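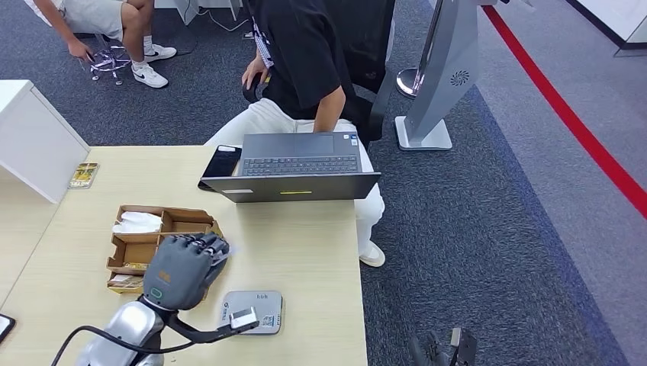

How Does a Robot Pick Stuff Up?
Kids' Corner, Apr 22, 2023
by Wiebke Ruppert

Pick up a pencil. Go on, any pencil.

Done? Easy, right? Now do it wearing thick winter gloves. Harder! Now try it with a pair of kitchen tongs. Different kind of hard. You have just done a gripper test, same as the people who build robots.

What's a gripper?

A gripper is the part at the end of a robot's arm that grabs things. Some look a lot like your hand. Some look like a crab claw. Some are only a suction cup on a stick. There isn't one best kind, so people try them out and argue. A lot of arguing.

The finger kind

Five fingers, with joints, like yours. Each joint bends. In your hand the bending is done by muscles, and most of the muscles that curl your fingers are up in your forearm (wiggle your fingers and feel your arm with the other hand - see?). In a robot hand it can be little motors in the fingers, or strings pulled from further back.

Good at: odd shapes. Cups, toys, a banana.
Bad at: being simple. More joints means more parts that can go wrong, and somebody has to tell every finger what to do.

The claw kind

Two or three fingers that open and shut. Strong. Cheap. Boxes are no problem. Give it a grape and you may get juice.

The suction kind

Sucks air out so the thing sticks. Great on smooth flat stuff like a shiny box. Try it on a sponge and you get nothing, the air leaks right thru the holes.

How do you test one?

You need things to pick up. Ordinary things are good. A tissue is a mean one! All crumpled and light, and it changes shape when you touch it. The robot hand over the cardboard tray has a crumpled white tissue right there in one of the compartments, and small things in yellow packaging in others. Soft and squishy in one spot, little packages in another. Two different jobs for the same fingers.

And the compartments make it trickier. There are walls. A hand can't just come in from the side, it has to reach down from above without bumping the cardboard.

We did a test like this at Lodness, where I help out. We had 4 grippers with silly names. Dekska was the one with five fingers. Bistgate was a two finger claw. Tanoli was a suction cup, and the last one was just called Blue. Every gripper got the same things to lift, the same number of tries. That part matters. If Dekska gets a sponge and Tanoli gets a brick, it isn't a fair test and you learn nothing.

We did 136 tries. My arm got tired and I was only writing down the scores.

Tanoli was the fastest on flat boxes. Hopeless on tissue. Dekska was slow but could do the most kinds of things. Bistgate dropped the marble 5 times in a row and then Rüdiger Hamann, who was working the controls, wanted to go to lunch.

Who moves the hand?

Sometimes a computer program does it. Sometimes a person does, with a controller or a special glove. The glove is fun. You close your hand, the robot closes its hand. But there can be a tiny wait in between, and you can't feel what the robot is touching. So people squeeze too hard. Everybody does it at first, me too.

And the eyes?

Cameras. One can go up on the head, to see the whole table. One can go on the wrist, to see close up. The head one has a problem - when the hand reaches down, it gets in the way of it's own view. Hold your fist over a coin and try to look at the coin. Same thing.

Try it at home

You need: a tissue, a coin, a grape, a sponge. Also tongs, mittens, and a drinking straw (suck gently, and don't use the straw for the coin or the grape please!!).

1. Draw a chart. Tools down the side, things across the top.
2. Try each thing 3 times with each tool. Skip the ones I said to skip.
3. Put a check mark if you lifted it and held it while you said your whole name.
4. Close one eye and do it all over again. Did your score change? That's what having a single camera is like.

Then eat the grape, if you washed it.

Words to know
Gripper - the grabbing part
Joint - a place that bends
Controller - what a person uses to move the robot

Next one is in June, about wheels and legs.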